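3.2 What people told us about working from home

I should admit that I came to the Plodley interviews with a hunch. I figured folks would mostly complain about noise, and I had a whole page of questions ready on barking dogs and leaf blowers. I hardly used it! What people wanted to talk about was lunch (and, close behind it, the walk they no longer took to get lunch).

We talked with 65 office workers in Plodley and Kondedmont, starting in March, and nearly half of them brought up food before I'd asked a thing. One man in Kondedmont told me he'd eaten the same cheese sandwich at his desk for three months and hadn't minded until I asked him about it. I felt a little bad about that.

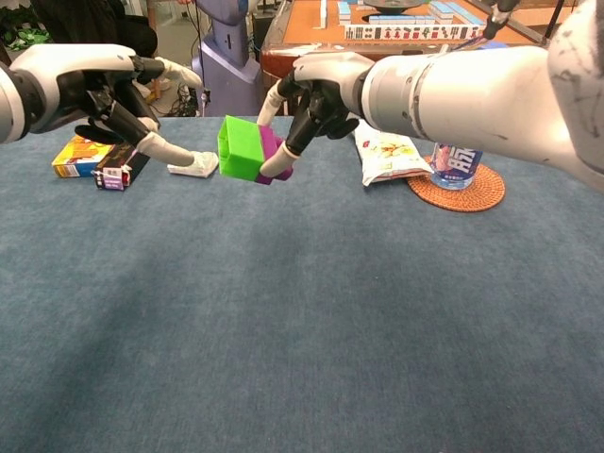
Figure 5. Tabletop with a blue-gray, carpet-like covering.

The second thing that kept coming up was the end of the day. With the old commute, the bus did the job of telling you to stop. Several people had made up their own replacement, like a loop around the block or a change of shoes, and they were a bit shy about telling me. I coded these as "closing habits," borrowing the term from our earlier Faltura survey, and I come back to them in Section 5, where I compare the two towns.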